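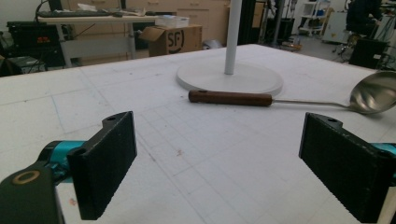
Features | Robotics

I went to the Hirkdale open day expecting a big arm behind a fence, and spent most of my visit bent over a white table, watching two black fingers deal with a ladle!

It's a lovely choice, a ladle. The handle is reddish-brown wood, the shaft is thin metal and all the awkwardness sits at the far end in that shiny steel bowl. Grab it in the wrong place and it wants to swing. Dionysis Nikolaidis, who runs the Naltar project, told me his team had tried over 50 kitchen tools since August and that this sort still gives them the most trouble.

The fingers have a fine, grainy face, a bit like foam, and they stay flat to each other as they close. Visitors were allowed a go — three tries each — and I can report that my first grip was terrible. I went for the middle of the handle, much too far from the bowl, and the whole thing tipped. On the third I moved along towards the metal and up it came. I may have cheered.

Nikolaidis wants the next round to include whisks, which he is dreading. The next open day is planned for the spring, and I've already put my name down.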